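# About Cusolbridge

Cusolbridge is a small cookery and nutrition school in Olwood. We teach adults to cook simple food at home, to plan their meals for the week and to understand what is written on the packets they buy. Our classes are held in the daytime and in the evening, and most of our students have never taken a cooking course before.

Fruit on the table, a plate for it, and a light wooden surface.
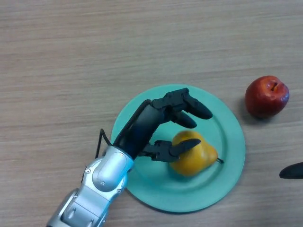
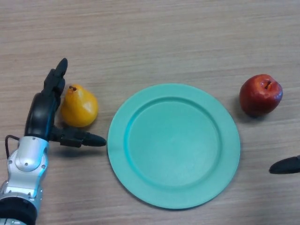
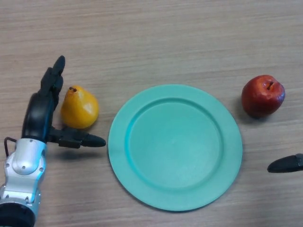 ## How the school began

My name is Yasir Kakakhel and I am the founder of the school. I came to this country as a grown man, with a diploma in food science and with very little knowledge of how to feed myself. In my family the kitchen belonged to my mother and my aunts. I knew the chemistry of a lentil but I could not cook one properly.

For the first winter I ate mostly bread, eggs and tinned soup. Then a neighbour invited me to share her stove on Sundays, and we cooked together for the whole week. She showed me how to make a stew from what was cheap at the market, and I showed her what I remembered from home, which was mostly how the food should smell when it is ready. After some months I was cooking for other people in the building, and some of them asked me to teach them.

The first course had eight students and took place in a rented hall with two electric rings. We borrowed the pans. The fuse went out in the second lesson, so I taught salads until it was repaired. Six of those students stayed until the end of the course, and two of them came back later to help me with the next one.

Today we have our own rooms on the upper floor of the old Dogar building, near the bus station. There is a teaching kitchen, a smaller room for talks and tastings, and an office where you will find one of us on most mornings. There is a lift. Please use the side entrance after six in the evening.

## What we teach

Our main course is called **First Kitchen**. It has 13 lessons, one each week, and it begins with the knife and the chopping board. We spend a full lesson on rice and another one on eggs. Students often tell us at the beginning that this is too slow for them, and some of them are right, so we also offer a test lesson where you can show us what you already know and start later in the course.

The other courses change during the year, but these ones are almost always open:

- **The Week in One Pot** – planning, shopping and cooking in quantity for people with long working days
- **Fruit All Year** – how to choose it, keep it, stew it, bake it and dry it
- **Reading the Label** – salt, sugar, fats and portion sizes, with no cooking
- **Bread Without a Machine** – a Saturday course, from morning until late afternoon
- **Cooking for One** – small portions which are still worth sitting down for

Fruit All Year is the course I teach myself. In my opinion fruit is the best place to learn patience in the kitchen. A pear ripens from the inside, and many people wait until the outside is soft, when it is already too late. We press gently near the stalk, and we do this every day for a week with the same pear. An apple is easier and it forgives more. We compare apples raw, baked and stewed, and each student writes down which one they would buy again for each purpose. I have kept many of these notes and there is very little agreement in them.

We do not teach diets for losing weight. If you have a medical condition which affects your food, please speak first with your doctor or dietitian. We are glad to adapt recipes according to the advice you were given.

## How a lesson goes

A lesson lasts two and a half hours. In the first part the teacher cooks and explains, and you can interrupt at any time. Then you cook the same dish in pairs. In the last half hour we eat together and talk about what we would change. The washing up is shared by everybody, also by the teacher.

We keep the groups small, with no more than eight people in the kitchen. All recipes are given on paper, in large letters and with the quantities in grams and in spoons. If English is not your first language, this is not a problem for us. Half of our teachers are in the same situation, and we are used to explaining a word with our hands.

## Our teachers

All our teachers have worked in a kitchen for wages before they came to us: in hospitals, school canteens, bakeries and restaurants. New teachers assist in one complete course before they lead their own. We pay them for this time. I mention it here as we are sometimes asked, mostly by people who would like to work with us.

## Gelutora

Gelutora is our yearly open day, and it takes place in May. The name comes from a spelling mistake on our first poster, and we decided to keep it. Former students bring one dish each and a card with the ingredients, and visitors can taste everything without payment. Last time there were 32 dishes on the tables. There is always too much rice.

If you are not sure about a course, this is a good day to visit us, see the kitchen and ask the teachers your questions.

## Prices and places

A single lesson costs £35, with all ingredients included. The price per lesson is lower if you book a complete course, and we keep two reduced places in every group for people who are out of work. You do not need to bring any papers to ask for one – a short message is enough.

Please bring an apron, closed shoes and a box with a lid for what is left over. Knives, boards and towels are provided. Tell us about allergies when you book, and again to the teacher at the first lesson.

## Contact

The office is open from Monday to Friday, between nine and one o'clock. You can also write to us with the form on our Contact page, and we will reply within two working days. During lessons we do not answer the telephone.

*Page last updated: 13/11/2023*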